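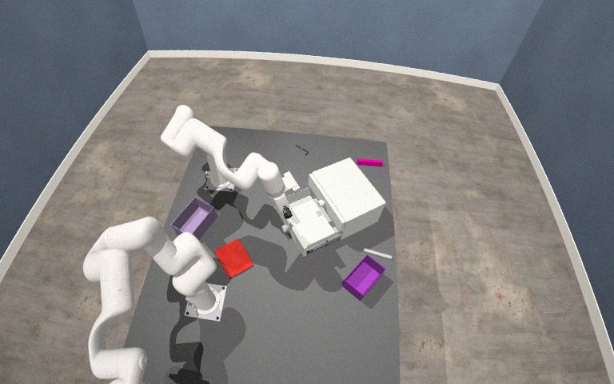

Two white arms, grey mat, slate blue walls.

6/9/20

Up early to finish going over yesterday's game against Benedicta Fiadzo. I lost it. I was a pawn up after the opening and should have swapped queens when she offered on move 18, but I thought I had an attack. There was no attack. My knight ended up on the rim doing nothing and she walked her king over to my a-pawn and took it. Played through the ending three times this morning with the kitchen set and I think I could still have drawn by going for her h-pawn straight away. I put the rook behind the wrong pawn, same as in May against Sanelwood.

Rating is now 1,012. It was higher than that when I joined Dudholm and I have been telling people it's a dip. Long dip.

The Amoah Cup is going ahead by email and phone this year, one move a day, and the pairings came through just before lunch. I have Mohammed-Awal Wumbei in the first round, with black. He plays the London every single time so at least I know what to look at. Iddrisu lent me his notes on it years ago and I found them in the drawer with the spare clocks. Half of them are in pencil and I can't read them. The rest say things like "c5 at once, don't mess about". I'll probably play c5.

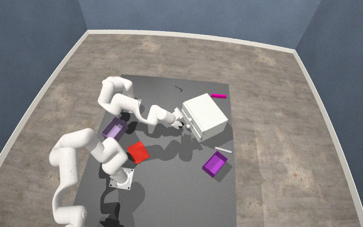

Grey table surface from high up, with the blue-grey walls round it.

Rang Priya Szabo in the afternoon about the second team. We need four boards for the autumn and have three and a half, the half being Consuelo Olvera, who will play home matches but won't drive to Porkenis after dark. Fair enough, I don't like that road either. Priya wants to put me on board two. I said board three. She said the captain picks the order and that she is the captain, so board two it is unless somebody stronger turns up.

We also talked about the scoresheets. The club has a box of 400 left and Priya would like them used before we buy the new ones with the carbon copy. I don't mind, but the old ones run out at move 40 and then you have to turn over and rule your own lines, and with two minutes on the clock I never do. My last Sanelwood game stops at move 43 with a squiggle. I still couldn't say for certain how I lost it.

Read some more of the endgame book after tea. I'm on rook and pawn against rook, the part about keeping your rook on the third rank until the pawn moves up and then going round the back to check. I have learned this at least twice before. Set it up on the board, played both sides, held the draw, then did it again with the pawn on the other side and lost. The mistake was going to the back rank too soon, before the pawn had moved. Wrote it on a card and put it in the clock drawer with Iddrisu's notes.

Then one quick game on the computer, which became five. Won two. In the fourth I left a bishop hanging on move six and the other chap didn't see it, and I still lost. I must stop playing these at night. They do me no good for the slow games and I go to bed cross. 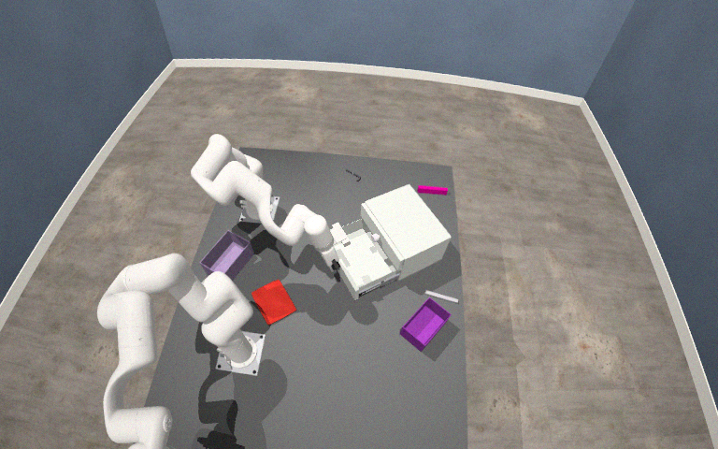 Dark grey work surface, both arms, plain walls.

Mohammed-Awal's first move arrived at nine. Pawn to d4, as expected. The rules give me until tomorrow evening, so I made myself a cup of tea and looked at it as if there was something to find. Sent knight f6. I had meant to save c5 for his bishop move, and that still seems right, though Iddrisu's notes don't mention what to do if he waits with e3 first. Will ask him.

Consuelo emailed late to say she has found her old wooden set and one white pawn is missing. She wants to know if the club has a spare. We have a biscuit tin full of odd pawns but hardly any two the same height. I'll take it round when I drop off Priya's keys.

Tomorrow: look at the e3 lines, ring Iddrisu, buy batteries for the clock.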